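Paper Cups, Real Mugs: what I'm going to say on Friday
By Nidia Rengifo | January
19 shares | 5 comments

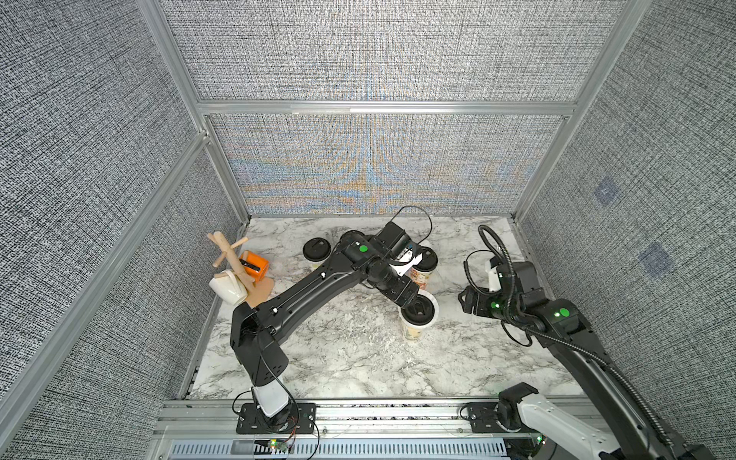
To-go cups with black lids, and the mug tree at the back.

OK, so start with the cups and let people look for a second. Say hi to Yeison at the back (he's doing the lights). Then ask who had coffee out of paper this morning. Hands up. Mine goes up too, I bought one in Vanport on the way to the train.

Talk about the sleeve design. Cream, brown, a bit of red — somebody sat down and drew that, and I love it, and we toss it in ten minutes! I kept one on my desk at Lundgren for a whole winter with pens in it. Don't tell the pen story unless we're ahead of time.

Now the mug tree. I grew up with one of these in Osilville, and my mother had rules about who hung where. Point out the orange mug with the black inside. That's the mug I'd grab first, every single time. The white one hangs lower, down near the base, and I always feel a little sorry for the lower mug.

Pause here, drink some water.

Lids next. I like a lid on a train and I can't stand one at a table. You can't smell anything through it! Pass the Tostetti lids down both sides and get people to try them with one hand. Remind them we want the lids back.

The office bit: at Lundgren we put out 16 mugs and kept the paper cups in a drawer. People still opened the drawer. So we moved the mug tree next to the kettle, at elbow height, and that helped more than the sign did. Yeison made the sign. He'll want me to say it was a good sign (it was).

Slow down for this part, I rushed it last time. Pick a mug you like the feel of. Wood stand or hooks, whatever fits your counter. Leave a peg free for guests.

Questions, then coffee in the hall. Bring your own mug up if you brought one — the room holds 160 and the line gets long.

Related
Drying racks for small kitchens
Yeison Tamayo on labels and signs
What I keep by the kettle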